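Setting Up Your Home Movie Library in Lurnell
Part 2: Getting your films in and making them watchable
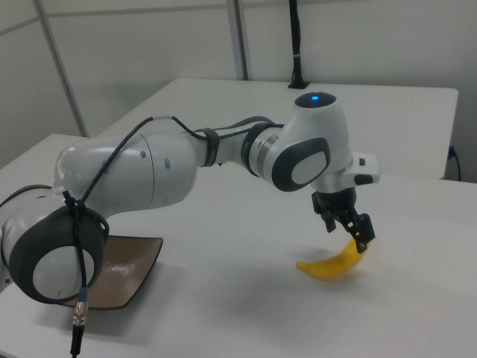
By now you should have Lurnell installed and the little server icon sitting in your taskbar. If you skipped Part 1, go back and do the folder setup first, or half of what follows won't match what's on your screen. I wrote this on version 6, so older menus may be in a different order.

Before you start

Plug the drive with your films on it straight into the computer that runs Lurnell. I used a cheap hub for months and it kept dropping out in the middle of scans (always at the same film, too, which drove me nuts). You also want 200 GB free on the main disk for artwork and previews. I know that sounds like a lot. My library is 2122 films, and the previews eat space fast.

Adding the library

1. Open Lurnell in your browser and click Libraries, then Add.

2. Pick Movies as the type. Don't pick Mixed, even if you have a few TV shows in there. You can add those as their own library later.

3. Browse to your top movie folder and select it. Only the top one! Lurnell looks inside the subfolders by itself.

4. Under Info Source, choose Tullum. It's the best of the bunch for older and foreign films. The default is fine for anything that played at the mall last year, but it thought my copy of a 1950s Italian drama was a cooking show.

5. Leave Generate Previews off for now. You can turn it on once everything is matched.

6. Click Save and walk away. My first scan started at lunch on a Monday and was still going at dinner.

Note: If the scan stops at 2000 titles, you've hit the default limit. Go to Settings, Advanced, Scan Limit, type in a bigger number, and hit Rescan. It picks up where it left off.

Fixing wrong matches

You will get some. Remakes are the worst, and so is anything with a one-word title.

1. Sort the library by Date Matched and look for posters that seem off.

2. Click the three dots on the poster and choose Fix Match.

3. Type the title with the year in parentheses. If there are still two or three choices, compare the running times. That has settled it for me nearly every time.

4. Click Lock when you're done, or the next scan may change it back.

Caution: Don't rename files on the drive while a scan is running. I did it once and ended up with two copies of every Western I own, one set with no posters at all.

Subtitles

Lurnell reads subtitle files as long as they have the same name as the movie and sit in the same folder. For the look of them, go to Playback, Subtitles. I use the Fontana style in pale yellow at the Medium size – white gets lost in snow scenes.

If the words run ahead of the actors, press G during playback and nudge the delay until it looks right. The setting is saved for that film only.

Sending it to the TV

1. Install the Werkeck app on your TV or streaming box.

2. Open it and wait for the six-digit code.

3. Back on the computer, go to Devices, Pair, and type the code in.

4. Play something you know well, and check the sound as well as the picture. If voices are quiet and explosions aren't, turn on Night Mix in the app.

Note: The code runs out pretty quickly. If it's refused, back out of the screen and get a new one.

Part 3 covers collections, watch lists and making separate profiles for the kids.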